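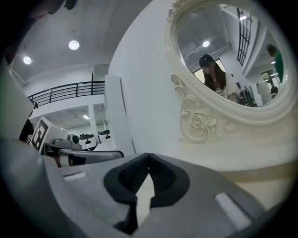
Pendwood Writers' Circle – Short Fiction

Open Day

I only went because Ryota Murakami had a spare ticket and hates driving to Alville alone. He talked about gears the whole way. I ate his crackers and said "huh" at the right moments, and by the time we parked I'd agreed to try one of the machines, which I don't remember doing.

The robotics place had a high ceiling and a mezzanine with a black railing, and it was nicer than my apartment. There were two little white robots with black tops sitting side by side like they were waiting for a bus. I said hi to them. Ryota pretended he didn't know me.

"Who wants to hold the gripper?" said the man in charge. His badge said Shinji Kobori, and he'd already spotted me trying to get behind Ryota.

So I held it. It was big and gray, with a black rubber pad in the middle and a white point sticking up out of it, and it was heavier than I'd figured. "Walk around," Shinji said. "Go up to things. It learns from how you move."

"What if I move badly?"

"Then it learns that too."

I walked over to the mirror. It was a fancy oval thing, cream white, all scrolls and leaves with a carved rose down on one side – my grandmother would have fought you for it. I brought the gripper up slowly until the white tip was pointing at the rose. I had no intention of touching it. I just wanted to see if I could hold still.

I couldn't! My wrists were shaking like I'd had 6 coffees. And behind me I could hear Ryota not laughing, very loudly.

"Good," Shinji said. "Now come back and do it again."

I did it five times. By the last one I'd stopped thinking about my wrists and started thinking about my grandmother, who used to take my hand and put it on things – bread dough, the cat, a hot radiator once – and say "there, now you know." She never explained anything either.

"You want a turn?" I asked Ryota.

"We've been here an hour," he said. "I've been asking for a turn since we got here."

I gave him the rest of the crackers and went up to the mirror again.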